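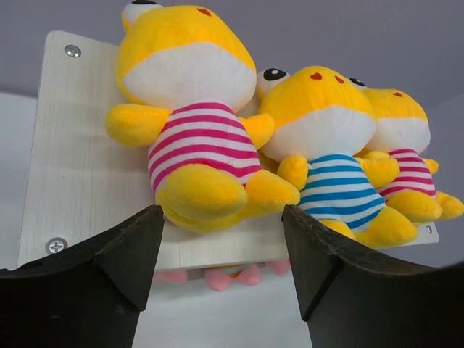

Three yellow plush toys in a row on a pale board.

How to run a silent scene in a small hall

These notes cover one exercise from the Drenovham workshops, written up so that other groups can use it. A silent scene has no lines, no music and no miming of objects that aren't there. The actors enter, do a small number of set actions and leave. It suits a group of four to eight people and takes one evening to build.

What you need

A clear floor, a door or a gap in the curtain at each side, one table, and a kitchen timer. We use 20 index cards and a thick marker. Soft shoes are best. Hard soles on a wood floor will give the audience a rhythm whether you want one or not.

Step 1. Write the actions

Each actor writes down single actions, one to a card. Keep them plain: sit, stand, cross to the table, look at the door, turn away, wait. Do not write feelings. "Cross angrily" goes back in the pile as "cross."

Step 2. Deal and order

Shuffle the cards and deal them out. Each actor lays theirs in a line on the floor and learns the order. If you get "sit" twice in a row, keep it. A second "sit" usually means standing up halfway and changing your mind, and it often plays well.

Step 3. Walk it slowly

Set the timer for 15 minutes and have everyone run their own order at the same time, at half speed. Actors may pause between actions for as long as they like. They may not add anything. The director watches from the back row and writes down the moments when two people seem to be dealing with each other. There will be more than you expect.

Step 4. Fix the meetings

Pick four of those moments and set them. Everything else stays loose. At Perent we tried setting the whole piece and it went flat by the second run – the actors stopped looking at one another.

Step 5. Light it

Two lamps from the side are enough. Our hall has an old Ornar board with six channels, and we leave four of them off. Avoid fades during the scene. Bring the lights up before the first entrance and down after the last exit.

Common problems

Actors start to act the pause. Ask them to count floorboards.

Someone forgets their order. They should stand still, then go on from any card they remember.

The audience laughs early. Let them. At De Haan they laughed for the first two minutes and were quiet for the rest.

The same cards can be dealt again for a second night, with new meetings set in the afternoon before the doors open.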